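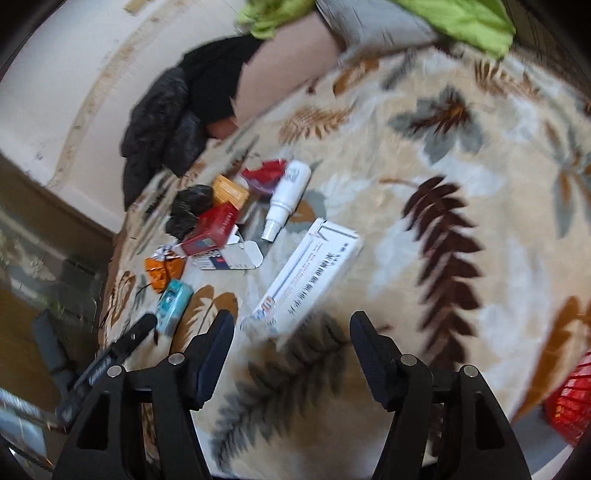 Meter reading at 6:40 this morning: 591 liters in the rainwater tank, down from 810 at the start of September. The drop is larger than the drip lines account for. I worked the figures through at the table after breakfast, with the log open on the leaf-print cloth, the cream and beige one with the long maroon frond, and still could not close the gap. At the set rate the lines should have drawn 200 liters at most over the period. That leaves 19 unexplained.

Checked the outlet valve first. It is the Velden quarter-turn, fitted in spring, and the handle has a little play in it now. Closed it fully, dried the threads with a rag and wrapped a strip of newspaper around the joint. After an hour the paper was still dry. The valve is not the problem.

The overflow elbow is above the water line at present and can be ruled out. Evaporation under a fitted lid should be small. The remaining suspect is the coupling at the far end of the Zikgate bed, where the pipe goes under the path. Soil there was darker than on either side – not conclusive, as that corner gets no sun until noon.

Dug down to the coupling after lunch. The washer was flattened on one side. Replaced it with the last one from the jar and hand-tightened, then a quarter turn with the wrench. Left the hole open overnight with a board across it.

The tank holds 1,000 when full. Without rain, and with the beans still drawing, it will not see that again before the lines come in for winter. Need more washers, same size. Next reading tomorrow, same hour.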